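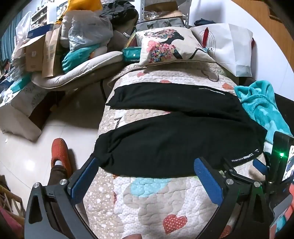

Hand-held gripper at a pair of folded black pants, pads open.

Search questions, tags, users

Rules for accepting or rejecting a folding take when other people are in view?

We record garment handling in homes with hand-held grippers. Our written rule (Kokach site guide, section 4) says "no bystanders." Of 1,616 takes from February, almost 100 were rejected under it, many for a leg or the back of a head. Is there a common practice that is less blunt? Clutter near the bed is allowed.
Jairo Nina

2 answers

Split the rule in two. Consent covers anyone who can appear, so get it signed by the whole household before the first take. Task validity is separate: reject only if a second person touches the garment or enters the space between the pads and the cloth. At Tapia we also require:
- pads open and clear of the fabric at the start
- indicator light checked at the start
- printed text on bags and boxes reviewed for names and addresses
- garment type logged, with fold state before first contact

A seated person at the edge passes if consent is on file. Faces are blurred in either case.
Zaid Nasrallah

We just reject everything. Storage is cheap. Also check your pad wear, ours went smooth and dark pants kept slipping.
britstead_ops

Related
Pad replacement interval for textured finger pads
Clirnari log format: where does fold state go?
Consent form wording for shared apartments
Minimum light level for black fabric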